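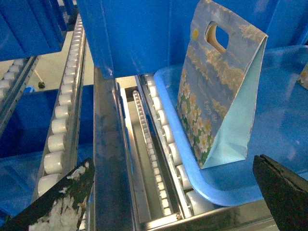

Speaker notes: research partnerships at Culldale

Thank the hosts. Keep this to ten minutes.

We had 944 applications for the seed grants and funded 112. Most went to joint projects with outside firms. Mention Gustis and Limska by name.

Pause for the chart. Student placements rose from 471 to 510 by August.

Ardalan Hassanpour takes over for the licensing part. He will cover the Azimi agreement, so skip it if asked early.

Questions at the end. Budget ones go to the dean's office.

Print | E-mail
3 shares | 0 comments

Related
Seed grant rules
Working with Limska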